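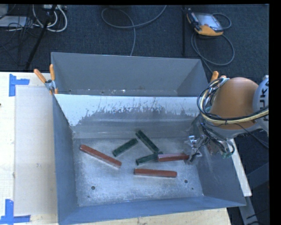

Figure 5. Red and green blocks in the front bin, with a second bin behind.

3.2 Bins and wear

The literature on sorting stock treats the container as a given, much as the literature on soup treats the bowl. We had assumed the same until June, when the Brirnau workshop let us look at its metal bins up close. The floor of the front bin in Figure 5 is scuffed to a patchy shine, and the rear wall has lost much of its pale upper surface along a ragged line of scratches. Quintero calls this line the "shoreline" and we have failed to find a more dignified term.

Blocks do not settle in such a bin so much as argue. Two of the green ones have come to lie in a peak, like a roof with no house, and a third sits partly under a red neighbor. We logged 1,019 layouts over the study and classed 14 of them as tidy -- a word on which the two raters did not always agree.

Round holes in the floor were left open throughout. The Skutitz protocol asks for a smooth base, but it was plainly written by someone with newer bins. Wear scores for the walls are given in Section 3.3.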